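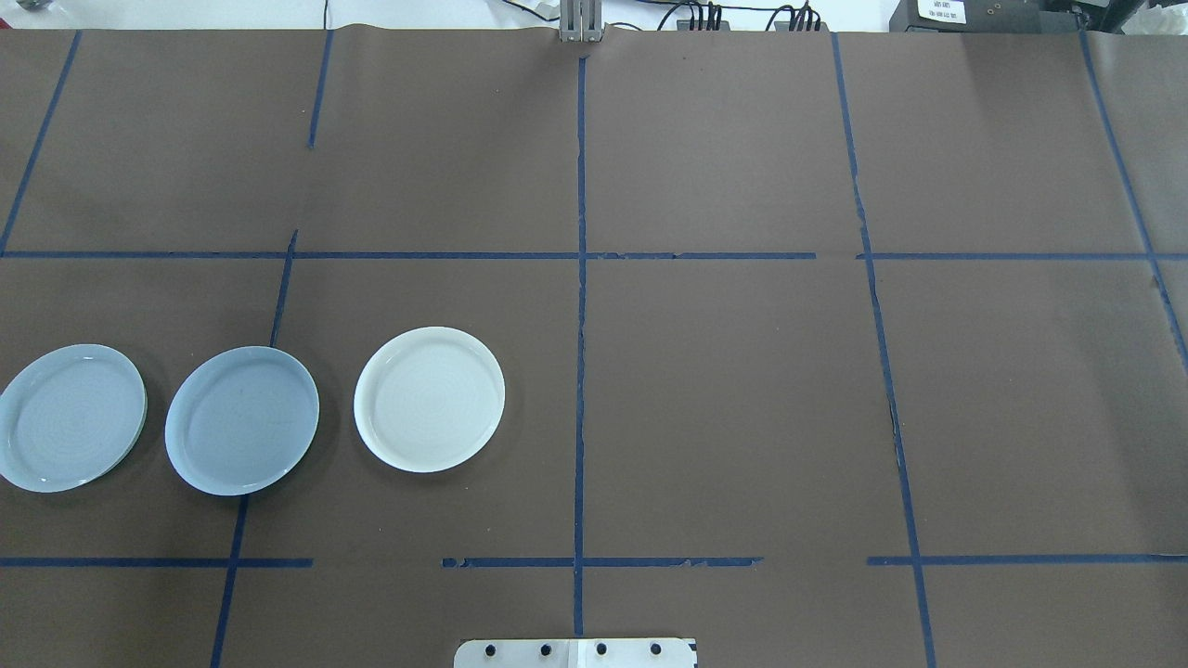

Tuesday, after lunch

Plate day for the Joltska table setting job. I'd been putting off the layout all week and then it went quicker than I feared - paper down, blue tape for the cells, plates on top to see how the spacing feels. The tape is in a sorry state in places, torn and lifting, and a couple of my lines wander. Fine for a mock-up! I'll redo the worst bits before anyone from Reston comes by.

I still like the brown paper under the pale blue (Tang wanted white, I say too clinical). The wide rims take up more room than I'd allowed, so the cells may have to grow.

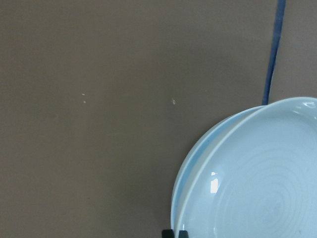

Two of the light blue plates by the tape, few pale specks on the paper.

To do: wipe down the paper, look for the other roll of tape, ask Zokel about order 1082 - the invoice says 1096 and I can't tell which is right.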